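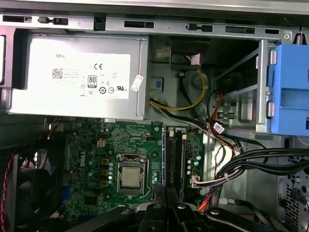
Spring walk-through, Perić building, second floor and workshop
Checked by Azadeh Arabzadeh, with Rok Nedeljković along for the electrical items
April

Thank you to everyone who moved boxes before we came by — it made the morning so much easier! Comments are under each item, and please read yours even if it says OK, as I've tucked a few small requests in there.

1. Exits and hallways
OK, with one comment. Both stair doors open freely and close on their own. The bicycle by room 404 was leaning across part of the doorway, and I know the rack downstairs fills up early, but it does need to live somewhere else. Ask me for a key to the side shed.

2. Fire extinguishers
Needs work. The one beside the kitchen has a good gauge and an intact pin, but its inspection tag is so faded that neither of us could read the month. Sostel will replace the tag when they come to service the others.

3. Power strips and extension cords
Needs work. Under the long desk in room 382 we found one strip plugged into another, with a space heater at the end of the line. Rok unplugged the heater on the spot. Heaters go straight into the wall, always, and if your corner of the room is cold please tell me and we'll look at the radiator together.

4. Workbench and repair area
OK. Unplug the power cord before you open any computer case, and leave the power supply box itself closed up. Case edges can be sharp, so the thin gloves are in the second drawer (I bought the small size too, after several of you asked).

5. Shelving
Needs work. The tall Relodik unit rocks when you pull on it. It should be anchored to the wall, and the heavy paper moved to the bottom shelf. Rok has the brackets already.

6. First aid kit
OK. Burn gel and the larger bandages restocked. Somebody has been kind enough to put the scissors back!

7. Kitchen
OK. Toaster crumb tray was full, now emptied. Please don't leave dish towels on the stove, even when it's off.

8. Emergency lights
One failed. The light over the back stairs went out within a minute of pressing the test button. A new battery is on order from Varent.

Open items: 2, 3, 5 and 8. I'll come around again at 10 a.m. once the brackets are up, and I'll initial each one on the sheet by the door.

Azadeh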